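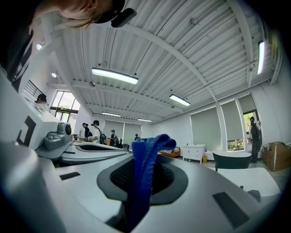
The Blue Strip

The shop on Antal Street closed at six, and by then she had folded the blue strip so many times that it had started to bend in the same place on its own.

It was a deep blue with a fine rib running through it. Her aunt had mailed it from Diltach in a plain envelope, with a note that said it came off the edge of the old blanket and she should do what she liked with it. She had kept it in a drawer since May. Now she had an evening free, so she took it out.

She tried it as a loop first. The loop stood up for a moment, then the top leaned over to one side. She tried rolling it from one end, the way her aunt rolled bandages, and it came undone when she let go. She went and put the kettle on.

The radio was giving the price of a ferry ticket to Hulleo. It had gone up to 229. Her aunt would have something to say about that. She had made the crossing twice a year for 22 years and had complained about the fare every time, and then she had bought a bun on board and complained about the bun.

When the tea was made she carried it back and put it on the floor, away from the cloth. She stood over the tray table and put both hands on the wood. She pushed the blue together until it was small and soft and stayed more or less where it was.
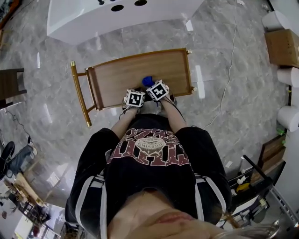 The blue on the tray table, the right hand reaching for it.

It looked like something a person might keep in a coat pocket. She thought about sewing it shut, but the only thread in the shop was gray.

The phone rang. Her aunt wanted to know if the envelope had ever come.

"It came in May," she said.

"You never told me."

"I'm telling you now. I have it out on the table."

"What are you making?"

She looked at it. "I don't know yet. Do you have any blue thread?"

There was the sound of a drawer being pulled open, a long way off, and then her aunt moving tins around in it.

"I have two kinds," her aunt said. "How dark is it?"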